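Garlic Is Back at the Clivesville Farm Stand (and So Am I)

If you drove past our stand in early October and saw the shutters down, sorry about that! We closed for a couple of weeks to get the fall garlic cleaned, sorted and hung, and to put a new roof over the wash area. The stand is open again, mornings until 2, and there's garlic in every basket I own.

For folks who don't know us, Brolent is a small farm just outside Clivesville. We grow garlic, shallots, winter squash and a silly amount of kale, all of it without sprays. I grew up here, left for a while, came back when my uncle wanted to slow down, and now I'm the one out in the rows at sunrise with cold coffee in my pocket (it's a thermos, but it leaks).

The big news this year is the hardneck crop. We planted 1000 cloves in the lower field last fall, mostly a purple-striped kind I got from my neighbor Guoqing Cui, and that field has never grown anything for me without a fight. It stays soggy well into spring. Guoqing told me to hill the beds up high and quit fussing with them, so I did, and wow. The bulbs are fat, the skins are tight, and the flavor is hot enough to make you sit down for a minute. I roasted a whole head the night we finished trimming and ate it on toast standing at the stove.

I set aside the best 50 bulbs for replanting, which hurt a little, I'll admit. The rest are for sale. You can buy them loose or in braids, and the braids are the prettiest they've been in years, mostly thanks to my aunt, who took one look at mine and sent me back outside to do squash.

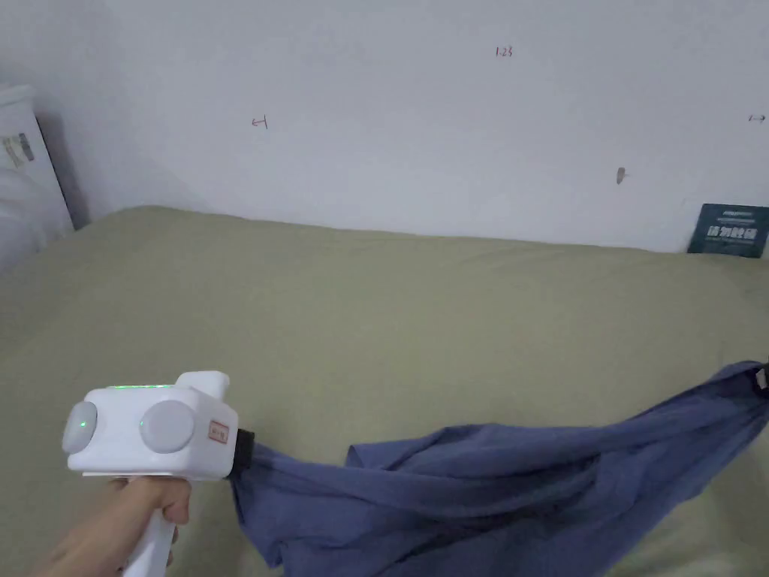
What else is on the stand

Squash! We've got butternut, delicata and a knobby blue one called Fu that came to me in a seed swap with no other name on the packet. It's dry and sweet and makes a terrific soup, though you'll want a heavy knife and some patience to get into it. Shallots are in too, and the kale will keep coming until we get a really hard freeze. There won't be any potatoes. The beetles won that one and I'd like to not talk about it.

A few of you have asked about the farm boxes. Yes, they're coming back, and we'll have pickup at the stand and also at the Vullico bakery in town, which was kind enough to give us a shelf by the side door. A box is enough for a household of 2 or 3 people who cook most nights. If you had one last year you're already on the list, so just let me know if you want to skip. New people can sign up on the clipboard by the cash box, and please print your phone number clearly, I spent most of last winter calling a very patient stranger about beets.

We'll be planting next year's garlic toward the end of the month, whenever the ground is dry enough to walk on. If you've ever wanted to try it, come on out! Wear boots you don't care about and bring gloves. I'll have cider going in the barn, and everyone who plants a row goes home with a bulb or two.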